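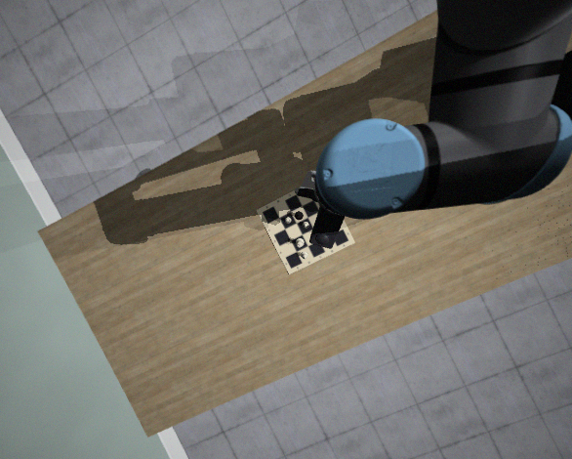
4.2 Abandoned games

Of the 673 games logged in the Filtton reading room, 80 were abandoned before either player had lost a bishop. Players blamed the bus. The bus, according to its timetable, runs every 16 minutes until late, so we treat this explanation with some tenderness.

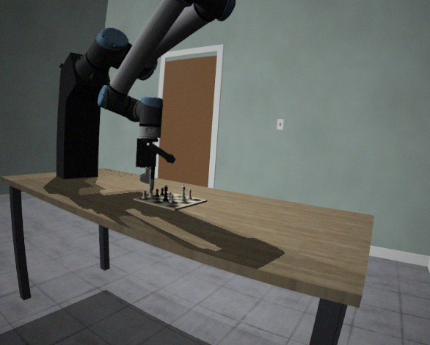 Length of game did not predict abandonment, and neither did the quality of play, which was low throughout. The best predictor was a shared table. Players seated beside a jigsaw gave up early and were later found helping with the sky.

Figure 3. Chessboard on a light wooden tabletop, seen from above. 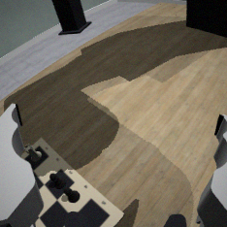 4.3 Disputed results

Both players claimed the win in a further 16 games. We coded these as draws and did not tell them.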